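Pourquoi le vent se lève-t-il l'après-midi au bord de la mer ?

Une explication pour les enfants de 8 à 12 ans (et pour les parents qui lisent par-dessus l'épaule)

Tu as déjà remarqué ? Le matin, à la plage, la mer est souvent lisse comme une assiette. Tu manges ton sandwich, tu fais une petite sieste, et hop ! ton parasol part se promener tout seul. Moi, ça m'est arrivé tellement de fois que j'ai fini par chercher pourquoi. J'apprends la planche à voile à des débutants, alors le vent, c'est un peu mon moteur. Sans lui, on reste assis sur sa planche à regarder les mouettes.

Ce vent de l'après-midi porte un joli nom : la brise de mer. Pour la comprendre, il faut commencer par le soleil.

Le sable chauffe plus vite que l'eau

En été, à midi, marche pieds nus sur le sable sec. Aïe, ça brûle ! Maintenant, cours dans l'eau. Ouf, elle est bien plus fraîche. Pourtant, c'est le même soleil qui tape sur les deux depuis le matin. L'eau met très longtemps à se réchauffer, alors que le sable, les rochers et les routes chauffent en quelques heures.
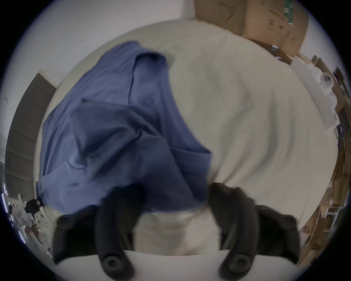

Stavros Zupan m'a écrit que chez lui, au bord d'un petit lac, il sent la même brise les jours de grand soleil, mais beaucoup plus faible, et il voulait savoir si ça comptait. Mais oui, Stavros, ça compte ! On appelle ça une brise de lac. Plus le lac est grand, plus elle a de chances de se faire sentir.

L'air chaud monte, l'air frais arrive

L'air posé sur le sable chaud se réchauffe lui aussi. Il devient plus léger et il monte, un peu comme une montgolfière (sans le panier et sans les passagers). Il laisse de la place derrière lui, et l'air frais qui attendait au-dessus de la mer vient la prendre. Cet air qui se déplace de la mer vers la terre, c'est lui qui te souffle dans la figure quand tu regardes le large !

Et là-haut ? L'air qui est monté repart vers la mer, refroidit, redescend, et le tour recommence. Ça fait une grande boucle, comme un manège.

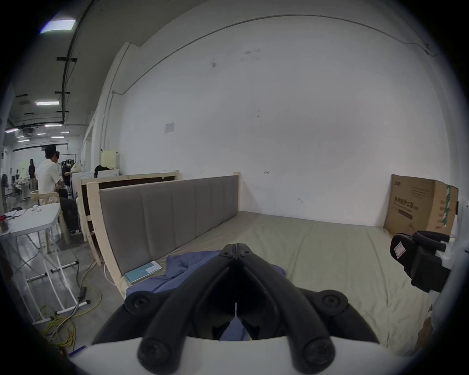

Sylvie Landry

La nuit, tout s'inverse. Le sable se refroidit très vite, tandis que la mer garde sa chaleur. C'est donc au-dessus de l'eau que l'air monte, et le vent souffle de la terre vers le large. On dit alors « brise de terre ». Elle est plus douce que l'autre, et elle traîne parfois jusqu'au petit matin. Les pêcheurs à la voile s'en servaient pour sortir du port avant le lever du jour, et ils rentraient l'après-midi avec la brise de mer dans le dos. Malin, non ?

Sur une planche, c'est une brise dont je me méfie : elle te pousse vers le large. Tu avances tout seul, c'est facile, tu rigoles... et pour revenir, il faut remonter contre le vent, en zigzag. Je n'emmène jamais de débutants dans ces conditions. 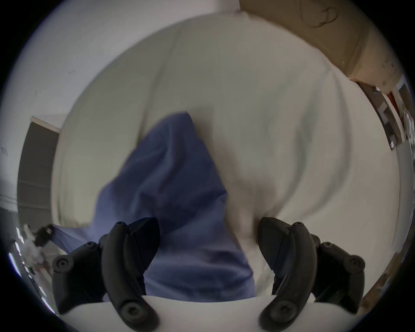 Une expérience à faire avec un adulte

Il te faut 2 bols identiques, du sable sec, de l'eau du robinet et un thermomètre.

Remplis un bol de sable et l'autre d'eau, à la même hauteur. Laisse-les une heure à l'ombre, pour qu'ils partent de la même température, et note les chiffres. Pose-les ensuite en plein soleil, puis mesure toutes les 5 minutes, juste sous la surface. Au bout d'une demi-heure, compare. Un jour de mars, ça marche déjà, mais c'est en plein été que la différence est la plus rigolote. Un après-midi, mon sable affichait 37 degrés et l'eau était encore loin derrière !
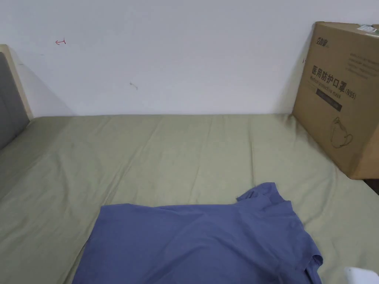 Après, rapporte les deux bols à l'ombre et continue tes mesures. Le sable, qui avait pris de l'avance, va la perdre assez vite. Tu viens de fabriquer la journée et la nuit d'une plage sur un coin de table.

Et pour finir, un truc à essayer aux prochaines vacances : accroche un ruban léger à un bâton planté dans le sable, et dessine dans un carnet la direction qu'il montre au petit déjeuner, au goûter et avant de te coucher. S'il y a un gros vent ou un orage dans le coin, ça brouille tout, alors choisis une journée calme et bien ensoleillée.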